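Informe de avance del proyecto Satano: clasificación y reutilización de ropa
Período: de febrero a abril
Presentado por la asociación Vasconcelos a la Fundación Groststead

1. Situación general

En el presente informe resumimos lo que hemos hecho en el segundo trimestre de trabajo con la ayuda concedida por la Fundación. El presupuesto aprobado para este período fue de 4.000 euros, de los cuales hemos gastado 3.903. Los justificantes se enviaron por correo aparte y siguen el mismo orden que la tabla del informe anterior.

El objetivo del trimestre era poner al día la ropa acumulada desde el invierno y dejar preparado un método de clasificación que pueda seguir cualquier persona después de una tarde de práctica. El primer objetivo está cumplido en su mayor parte. El segundo está cumplido solamente a medias, y lo explicamos en el punto 3.

2. Trabajo realizado

Entre febrero y abril hemos clasificado 1.883 prendas. La mayoría llegó en bolsas cerradas, mezclada con objetos que no son ropa: envoltorios, bolsas de plástico, correas, papeles y pequeños objetos sueltos. Esta mezcla es lo que más tiempo nos quita. En el informe anterior habíamos calculado el tiempo como si todo lo recibido fuera textil, y fue un error nuestro.

El orden de trabajo es ahora el siguiente. Primero se vacía la bolsa en el suelo, sobre la zona gris junto a la pared. Después se apartan las prendas finas y de color claro, que se manchan o se enganchan con facilidad. Luego vienen las prendas oscuras, y al final se recoge lo que no es textil. Antes lo hacíamos al revés y perdíamos tiempo moviendo la misma pila dos veces.

Las prendas claras se separan también por color, aunque sea de manera aproximada: rosas y melocotón juntos, amarillos aparte, blancos aparte. Esto no tiene relación con la venta — es para el lavado. 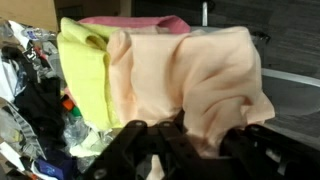
En la reunión de marzo Riso preguntó si no sería más práctico separar por tejido desde el comienzo y dejar el color para el lavadero, porque una prenda de punto fino y una de algodón grueso no deben ir en la misma máquina aunque tengan un tono parecido. Añadió que en su taller lo hacen así y que reciben menos ropa deformada.

La observación nos pareció justa. Durante dos semanas de abril probamos las dos formas, cada una con bolsas de la misma entrega. La separación por tejido resultó más lenta en el suelo y más rápida en el lavado. El tiempo total fue muy parecido, pero se estropearon menos prendas finas. Por esta razón proponemos adoptar una forma intermedia: las prendas delgadas se apartan siempre, sin mirar el color, y el resto se ordena por color como hasta ahora.

3. Dificultades

La guía escrita para la clasificación todavía no está terminada. Tenemos el texto de las dos primeras partes (recepción y primera separación), pero falta la parte sobre los objetos mezclados. Hemos escrito ya varias versiones y ninguna nos deja contentos, en especial en lo que toca a los paquetes sin abrir y a los plásticos.

El segundo problema es el espacio. La pila de entrada ocupa más suelo del que habíamos previsto, y en los días de mucha entrega se hace difícil pasar hacia los estantes. Hemos comprado 2 contenedores con ruedas, incluidos en la partida de material, y la situación mejoró, aunque todavía no es buena.

Tampoco hemos podido empezar el arreglo de cremalleras y botones. La máquina de coser está en reparación desde marzo y el taller no nos ha confirmado la fecha de entrega.

4. Próximos pasos

Para el trimestre siguiente queremos terminar la guía, imprimirla y colgarla en la sala. También vamos a pedir a quienes traen bolsas que separen en casa lo que no es ropa. Hemos preparado un cartel sencillo para la entrada, con letra grande — el texto está en revisión.

Pedimos a la Fundación que autorice pasar los 97 euros no gastados a la partida de lavado del próximo período, donde esperamos más gasto por el cambio descrito en el punto 2. Si se necesita una solicitud separada, la enviaremos con el formulario habitual.

Quedamos a su disposición para cualquier aclaración sobre las cuentas o sobre el trabajo en la sala.

Asociación Vasconcelos, equipo del proyecto Satano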